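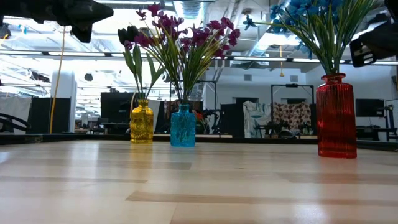 Fake flowers in colored glass: how do I arrange three vases on a long table?

Posted by raminbridge_porch, Sep 26, 2025

I have a yellow vase with dark tulips, a blue one with purple sprays, and a bigger red one with bright blue flowers, all artificial. I love every one of them, but I keep shuffling them up and down the table and it never looks settled! Should the red one go in the middle?

carkora68
Oh, what cheerful colors! I'd keep the two smaller ones close together and let the red one stand off by itself, a bit nearer the front. Those long leaves need elbow room (mine were forever tangling), so bend the outer ones up a little.

Teacup Lane
Middle. Always the middle.

gladhouse
Either is fine, but dust the leaves first, and put felt dots under the glass if your table has a shiny finish like mine.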